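September 22, 2025
Putting bench notebook, Fesenano

Second pass on the face inserts for the Olau club team. The captain wants the putters back before the pairs are announced, so this one is mostly numbers and grumbling, plus one result I am really happy with!

Started with the old milled face as the baseline. Pendulum set to the same release mark as in April, ball line pointing straight up, green mat brushed toward the cup before every putt. Rolled 34 putts off the center of the face. Tidy group, a touch left, same as the spring sheet. Good, so the rig hasn't moved over the summer and I can stop worrying about that back foot.

Then the Drimero insert, the softer of the two. Another 34 from the center. Shorter, as expected, and the sound is lovely, a low knock where the milled face clicks. But the toe strikes are what got me. I moved the ball out 6 mm toward the toe and did 19 putts there, and they hardly gave up any distance against the center ones. With the milled face the toe putts die well before the cup. I reran them because I didn't believe it, swapped the ball, brushed the mat again, same thing. Love it when that happens.

Heel strikes are less pretty. They start right and stay right. Could be the insert, could be that I bedded it with too much tape on the heel side (there's a ridge, I can feel it with a fingernail). Need to pull it and reseat before I blame the material.

Harder insert: only got through 7 putts before the alignment laser started flickering. Switched it off and back on, fine for two putts, then flickering again. Not using those 7. They're on the sheet with a line through them so no one averages them in by mistake.

Other bits:
- Release mark tape is getting shaggy, replace with a scribed line.
- Grip clamp wants a quarter turn more than it used to. Check the rubber.
- Labeled the heads with the player's initials on the sole. Please keep them that way up in the rack.
- The stimp reading on the mat came out a hair quicker than spring. Wrote it on the sheet, did not correct for it.

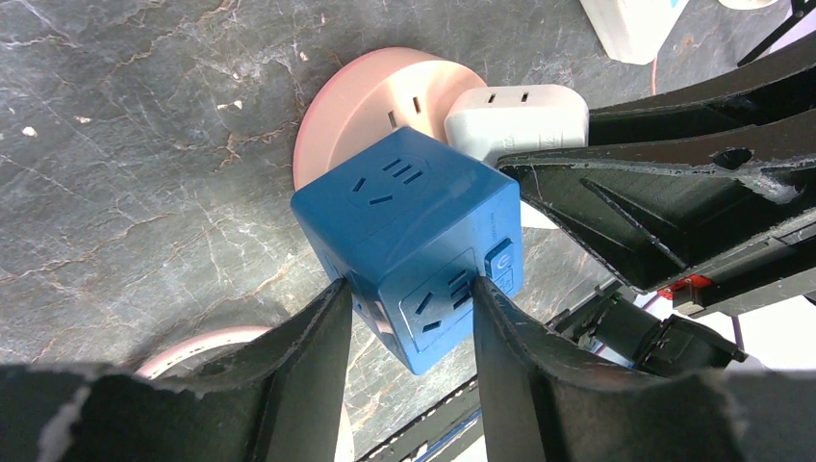
Mamta Chaturvedi read the sheet over lunch and thinks the toe result is partly the mat. Her point is that the slower a putt rolls, the more the brushed nap holds it on line, so a soft face will look more forgiving than it would on grass. She'd like the same set run with the release mark raised until the center putts match the milled face for distance, and then the toe putts from there.

Fair, and a better test than mine. Doing that first next time, before the heel reseat. If the toe strikes still hold up at matched distance, I want one head with the Drimero insert on the Dwivedi practice green with a real player on it, even just for an hour.

Sheets are in the green folder, spring ones at the back. Laser is on the shelf with a tag on it, don't use it for anything that matters.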